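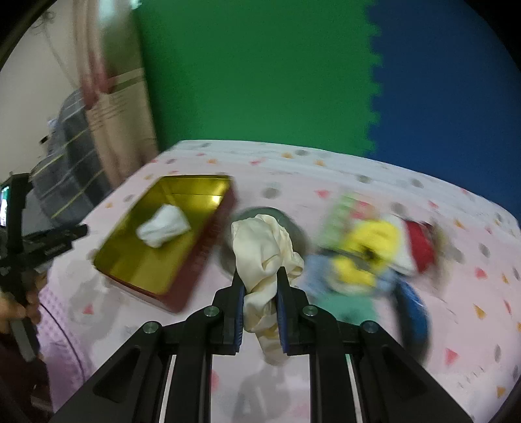
I bought my first dividend stock on a Wednesday, at lunch, with a sandwich in one hand, and I'd love to tell you I'd done my homework. I hadn't! A guy I used to work with, Arlindo Xavier, kept going on about Limel (they make pipe fittings, very glamorous), so I put in $1,384, most of a tax refund, and got 41 shares with a little cash left over.

Then I forgot about it until the first payout landed. It wouldn't have covered dinner. I was thrilled anyway, and I switched on reinvestment that same night.

That was nine years ago. Limel has cut its dividend once and raised it plenty of times, and I've added two more names since, Trenero and Rinaldi. Trenero has been a dud, if you want the truth. I keep meaning to sell it.

What I like is how dull it all is. I check the account in January, when the tax forms show up, and maybe once over the summer if the headlines get scary. Arlindo checks his every morning before coffee. He sold Limel years ago, by the way, and he's still sore about it.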